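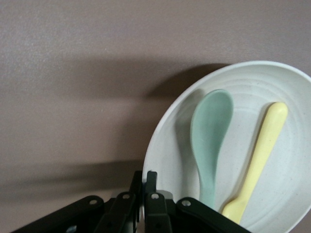
Yanti Khoo

The bowl came to us in the divorce. It wasn't our divorce, I should say. It was my sister's, and when the lawyers had finished with the house and the car and the half share in a boat that had never floated, there was a box left over in the hallway that neither side would sign for. My husband drove it home because it was raining and he felt sorry for it.

"It's a perfectly good bowl," Patricio said, holding it under the kitchen light. Off-white, speckled, thick at the rim. Inside it were a green spoon and a yellow thing.

"What's the yellow thing?" I said.

"The other one."

"The other what?"

He turned it over. He has a degree in engineering and takes this kind of question personally. "It goes with the spoon," he said, and put it back.

My sister called that night to make sure we had the box. She didn't want it. She only wanted to know where it was, so that she could go on not wanting it accurately.

"Doug's mother gave us that set," she said. "She ordered it from Brultby. Fifteen dollars, and she left the price on so we'd know she hadn't gone crazy."

"Do you want it back?"

"God, no. Is the yellow one still there?"

"Yes. What is it?"

There was a long silence. "I always thought Doug knew," she said.

So the bowl went on our table, where it was going to stay until somebody thought of a cupboard. That was in March. We ate around it. When people came for dinner they assumed it was part of dinner, and waited politely for something to be put in it. My mother-in-law moved it to the windowsill and Patricio moved it back, and neither of them mentioned it, which in his family counts as a shouting match.

Then Doug called.

I hadn't spoken to Doug since the business with the boat. He asked how we were. He asked how the dog was, and I told him we had never had a dog, and he said right, right, that was the Hendersons. Then he cleared his throat.

"I hear you've got the bowl."

"We've got the bowl."

"My mother's been asking about it. She's coming to stay and she thinks I have it. I told her I eat out of it every morning."

"Why would you tell her that?"

"She asked me what I ate out of, Yanti. I panicked."

I said he could have it any time. He said he couldn't possibly, it would look as though he was reopening things. The settlement was 288 pages long and the bowl was not on any of them. If he took the bowl, my sister might remember the lamp. He wondered whether he could borrow it instead.

"For how long?"

"Until my mother leaves."

"And when does she leave?"

"It's never really come up," Doug said.

He drove over that evening, 200 miles with the radio broken, and stood in our kitchen in his good coat. He had gotten thinner. Patricio made him eggs, and Doug ate them off a plate with the bowl sitting at his elbow, glancing at it now and then the way you look at someone you used to work with.

"I should have fought for it," he said at last.

"It's a bowl, Doug," I said.

"I know it's a bowl."

He picked up the green spoon and put it down again. Then he picked up the yellow one, and Patricio leaned in. I leaned in too, I admit it. Months of breakfasts we had looked at that thing. Patricio had tried it on honey, on rice and on the back of his own neck.

"She used to use this," Doug said. He meant my sister. His voice had gone soft and a little wet. "Every single morning. She'd stand right there by the stove with it."

"Doing what?" said Patricio.

Doug looked at the yellow thing for quite a while.

"I was usually reading the paper," he said.

We wrapped the bowl in a towel and he carried it out to the car and put the seat belt around it. I called my sister to tell her, since she would have wanted to know where it was. She took it well. She asked how he looked, and I said thin, and she said good, and then she asked whether he'd had a proper meal before he got back on the road.

"Eggs," I said.

"He'll need more than eggs," said my sister, and I could hear her opening a drawer. "What's he doing for dinner tomorrow? I'm only asking because he still has my lamp."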